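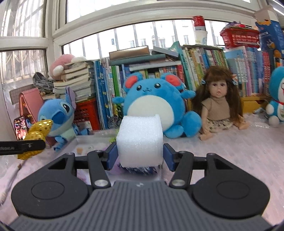 Left finger loses grip partway through a hold

palletjack_mo
Hand-held gripper, two linkage arms, dark blue pads. I've been using it to record pick and place runs on foam blocks and small toys. Since June the left finger goes slack during a hold. The right one keeps pushing, the block rolls out and I lose the run. Out of 1,399 runs, 264 ended in a drop. Pads are clean. Anyone seen this?

tern42
Check the pivot screws at the base of the arms. Mine backed out a quarter turn at a time until one arm had play in it. Threadlocker fixed it.

palletjack_mo
Checked them first. Both tight.

Zoëga
I don't think it's the screws. We had the same thing on a Drurkholm unit and it was the return spring on one side. It gets tired and the finger lags. You won't see it with the hand open, only under load.

tern42
A weak return spring would make it slow to open. He's losing force while it's closed. Those are different faults.

Zoëga
Depends how the linkage is built. On ours the spring loads the arm closed.

palletjack_mo
Mine closes with a trigger and opens on the spring, so tern42 may be right. I took the cover off last night. The pin on the left link has worn its hole oval. Push on the fingertip and it gives 4 mm before anything resists.

gantry_bob
Stop using it until that's replaced. I had a pin let go on a Masavia and the link snapped back across my knuckle. Two stitches.

tern42
Bit much for a tool that holds foam. Wear safety glasses and finish the set.

gantry_bob
The spring doesn't know it's foam.

palletjack_mo
I've parked it. Paltamitz sells the pin and bushing as a kit, so I ordered both sides. Will post when they're in.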